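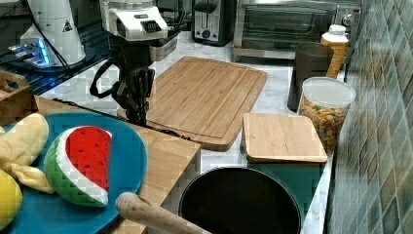
The big bamboo board set at an angle, toaster behind it.

Steltdale Counter Notes

README, last tidied up in June

Hi! This is the readme for Steltdale Counter Notes, a pile of short written notes on what sits on kitchen counters and what people call it. I started it because I kept losing arguments at home over which board was "the board," and then Folasade Eze talked me into doing it properly (she has a gift for making extra work sound like a treat). It's now 4,000 notes from 11 kitchens, all in plain text, and you're welcome to it.

If you only want the short version: one line per note, one thing per note, everyday words, no brand names unless the person writing couldn't think of the thing any other way.

What's in the folder

There are two files that matter. notes.txt has all the notes in it, and kitchens.txt has a paragraph on each kitchen, with the layout, what the counter is made of, and which stuff lives there all the time versus what wanders in. There's also a folder called scraps, which is me thinking out loud, and you can skip it. I do mean to clean that up.

Each line in notes.txt has four parts split by tabs: the kitchen, the thing, what it's near, and the remark. The remark is free text, and it's the fun part. Some people wrote three words and some wrote a small essay about a colander.

A few lines, so you get the feel:

kitchen04 cutting board, small big cutting board bread only, please
kitchen07 kettle sink has to be moved to open the window
kitchen02 toaster wall crumb tray sticks, pull it from the left
kitchen09 jar stove rice? it was rice in spring

I left the question marks in. If the person living with the jar wasn't sure, I wasn't going to be sure for them.

The kitchen with the marble counter

This is the one I use to explain the whole thing to people, so it gets its own section. The counter is white marble with faint gray veins, and it's a busy one. The toaster is a two-slot in brushed silver with a black top and a round black dial on the front, and the stainless toaster oven with the glass door goes right beside it. So already you've got two things that somebody in the house will call "the toaster," and they're neighbors! We had a whole back and forth about this. In the notes, "toaster" means slots and "toaster oven" means door, and I went back and fixed every line where I'd been lazy about it.

Then the boards. Both are bamboo, both light tan, and people will happily say "the wood one" for either. The large one is a rectangle with a groove running around the edge. The small one is square and has a faint stamped mark near the center, which is handy if you're hunting for a way to tell someone which board you want over the phone. I write them down as "big board" and "small board" and leave it there. Efe Omoregie wanted "grooved" and "stamped," and he may be right, but his own family says big and small when they're cooking, so big and small it is.

There's a dark green mat by the small board, along the front edge of the counter. Mats gave me more trouble than anything else in the file. Is a mat a thing on the counter, or is it part of the counter? Mine gets its own line now. In the early notes it didn't, so if you filter for mats you'll find suspiciously few in kitchens 01 to 03. Sorry about that.

Toy food

Yes, toy food counts. It gets a line like everything else. When I first wrote the rules I had it down as clutter, to be skipped, and then I noticed that in the houses where there was any, it turned up in the notes constantly – people step around it, move it, put it back, get asked where it went. It's as much a part of the counter as the salt. The thing column says "toy" first and then the food, so "toy carrot," never just "carrot," and if you're doing anything with recipes or groceries you'll want to filter on that word. I forgot to once and ended up with a shopping list that had the same tomato on it every week since Christmas.

How the notes got written

Most of them came from people standing in their own kitchens with a cup of coffee. I gave out a sheet with four columns and asked everyone to start at one end of the counter and go along to the other. A good chunk came in on Saturday mornings, so expect pancake things. More than 800 of the notes are mine, I'm afraid, and you can tell which ones if you read for a while, as I say "little" far too much.

Afterward Folasade and I each read the whole file, separately, and marked anything we couldn't follow. Where we both marked a line, it went back to the person who wrote it. Where only one of us did, we talked it over, and if it still made sense to the other one it stayed as it was. I didn't fix spelling in the remarks. I did fix it in the thing column, so you can sort.

Words I settled on

container – anything with a lid, or that looks like it ought to have one, when I don't know what's inside
jar – glass, and only glass
board – for cutting, any size
tray – has an edge all the way around
mat – soft or thin, lies flat
rack – you can see through it

"Bowl" and "dish" are a mess. I tried to split them by depth and gave up after one evening. Treat them as the same word.

Stuff to watch out for

The kitchens are mostly in and near Steltdale, and we're a toast-and-sandwich kind of town. There's very little in here on woks or rice cookers or anything bigger than a bread machine. If your kitchen doesn't look like ours, the file will feel thin, and I'd love notes from you.

Positions are loose. "Near the stove" might mean touching it or might mean an arm's length off. I never measured anything and I don't plan to.

Nothing in the file covers what's inside drawers or cabinets. Garba, which is the sister list Efe keeps, does drawers, and he's much stricter than I am.

No addresses, no last names and no mail left out on the counter. A couple of remarks mentioned a medicine by name and I took those out.

Adding your own

Send me a text file in the four-column layout, tabs and not spaces. Ten lines is plenty for a first go! Pick one counter and do the whole run of it, including the boring bits by the wall. Write what you'd say to a guest who was helping with dinner. If you'd say "that thing by the toaster," put that in the remark and we'll work out the rest together.

Please don't tidy up first. I know. Everybody wants to. But the crowded counters make much better notes, and I've got plenty of clean ones already.

License

Use it for whatever you like, school or work or settling fights. A mention of Steltdale Counter Notes is nice if you have room. If you find a mistake, tell me which line number, and I'll get to it when the dishes are done.

Related lists
Garba: what's in the drawer
Lulix, a small script for sorting tab files
Gundeo pantry shelf notes
Mugs of Steltdale (unfinished)

This page uses cookies to remember your settings. Accept | Manage choices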